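Is it worth paying extra for a "desk-grade" standing desk top, or is a plain slab fine?

Asked by Kirstin Gunn in Home Office & Furniture
July 28, 2022
Viewed 2233 times

I work from home in Pilholm and my old desk has finally given up – the top has sagged in the middle so badly that pens roll toward me. I've kept the frame, which is steel and still goes up and down without complaint, and I only want to replace the top.

The shop that sold me the desk wants $844 for a new one. For a flat rectangle. When I asked what made it cost that much, the man on the phone said it was "desk-grade" and that an ordinary slab from the lumber yard would "void the balance of the system." I asked him what the balance of the system was and he said he'd have to call me back. That was nine days ago.

The lumber yard has a white coated slab in nearly the same size for $202. It's a bit thinner than what I have now. My sister says I'll regret it and that cheap tops chip at the edges, but my sister also bought a $60 lamp for her tomato plants, so I'm not taking her word as final.

What I want to know:

Does "desk-grade" mean anything at all?

Will a thinner top sag like the last one did? The frame has two side rails and one crossbar. I have one monitor, a printer I should probably throw out, and a lot of paper.

Is white a mistake? I drink coffee all day and I'm not careful.

I don't need it to last forever. I do need it to be flat.

Cameron Paterson
Member, Grekenance

"Desk-grade" is not a grade. I spent 12 years fitting out offices and I never once saw it on a spec sheet. I've seen it on plenty of price tags. If he ever calls you back, ask him which standard it refers to and enjoy the silence.

What you should ask about is the core, meaning whatever is inside the white stuff. Two tops can look the same in the store and one of them is solid particleboard while the other is mostly cardboard honeycomb with a rim of something harder. The honeycomb kind is fine if it sits on four legs and you never screw anything into the middle. On a sit-stand frame it's a bad idea. The screws have very little to bite on, and every time the frame starts and stops it gives them a small tug. I've seen tops come off in people's hands.

Knock on it. A hollow one sounds hollow. Or pick up one end in the store and see if it's heavier than you expected. If you can lift the whole thing easily by yourself, I'd leave it there.

As for the sag, I doubt thickness was your problem. You say the middle went. Did the old frame ever have a second crossbar? A lot of them ship with two and people leave one in the box. Mine did, and it's my trade. Any slab will creep if you park a printer on an unsupported stretch and leave it there for years. Put the heavy things over the rails and the thin top will probably outlive your interest in it.

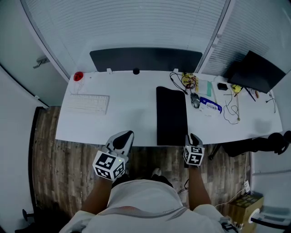 Cameron Paterson

White is all right, whatever people tell you. I've worked at a long white desk for years, with a white keyboard on it, and neither has driven me to despair. Coffee wipes off if you get to it the same day. What doesn't wipe off is ink, and the blue dye from cheap folders. Black shows dust and every fingerprint, and the fake oak finishes look tired the first time you scratch through the grain pattern, so I'm not convinced there's any color that saves you from cleaning it.

Where white does let you down is the edge. Your sister has half a point. The strip along the front is glued on, and on the cheap ones it starts to lift where your forearms rest, from the warmth and the rubbing. Before you buy, run a fingernail along the front edge and both front corners. If your nail catches on a gap, pick another slab from the stack. Don't let anyone tell you it'll "settle."

Things I'd do, in this order:

Measure the frame at its widest and narrowest. The top should overhang the rails a little on every side. Check under the old top for where the motor box and the control panel sit, and measure those too.

Get the screw length right. This is where people ruin a thinner top. Your old screws were made for the old thickness and they may come straight up through the new one. Lay a screw next to the edge of the slab, allow for the bracket, and if it looks close, buy shorter ones. They cost next to nothing.

Drill pilot holes, with a piece of tape on the bit to mark the depth. Drive the screws by hand for the last few turns. Particleboard strips easily and then you're filling holes with glue and matchsticks.

If you have to cut it, seal the cut edge. Any bare edge will drink up a spill and swell, and it never goes back down.

I'd put the $642 you save toward a decent chair, but I've never seen yours.

Donnie Farquharson
New member

i have the Funomberg top and its great, had it two years no problems. you get what you pay for. wouldnt trust a lumber yard for furniture

Catherine Drummond
Regular contributor

I'd agree with most of what Cameron wrote, with two reservations.

First, I'm less relaxed about the thickness. He's right that the support matters more, but "a bit thinner" could mean a lot of things, and you haven't given us the measurement or the distance between your rails. If the gap is wide, I'd want either a second crossbar or a length of steel angle screwed to the underside, running left to right. The angle is ugly but it's underneath. Paint it if it bothers you. I did this to a workbench top that had started to dip and it stopped getting worse, though it didn't straighten out again either, so do it on day one.

Second, be careful with the word "coated." On some of the shelving sold in lumber yards the coating is little more than printed paper with a clear layer on it. It's meant for closets. It'll look perfect for a month and then a damp mug will leave a ring that you can feel with your finger. Ask whether it's sold as a countertop or as shelving. If the person doesn't know, look at how it's stacked. Shelving usually comes in narrow boards, and anything deep enough for a desk in one piece is more likely to be the tougher stuff, but I wouldn't bet $202 on it without asking.

With respect to Donnie, two years is not much for a desk top. Kirstin's old one was presumably fine at two years as well. I don't doubt that it's a nice top. I do doubt that "you get what you pay for" has ever been true of anything sold by phone.

One cheaper route nobody has mentioned is a used top. When offices close down, the desks get sold off for very little, and the tops are often solid and barely marked. The surplus place on Ndlovu Road had a row of them in July, mostly white and gray, with the cable holes already cut. You'd want your measurements with you, and a friend with a van. Take a straightedge and lay it across the middle before you hand over any money.

Comments on this reply

Kirstin Gunn: Thank you both. I looked under the old top and there's one crossbar and four empty holes where a second would go. I have no memory of a second one but there is a box in the garage I've never fully unpacked.

Cameron Paterson: It's in the box.

Kirstin Gunn: It was in the box. The slab turns out to be sold as a countertop, and it thumps when you knock on it. I've asked them to hold one for me. The shop still hasn't called back about the balance of the system.

Catherine Drummond: Check the screws before you pick it up.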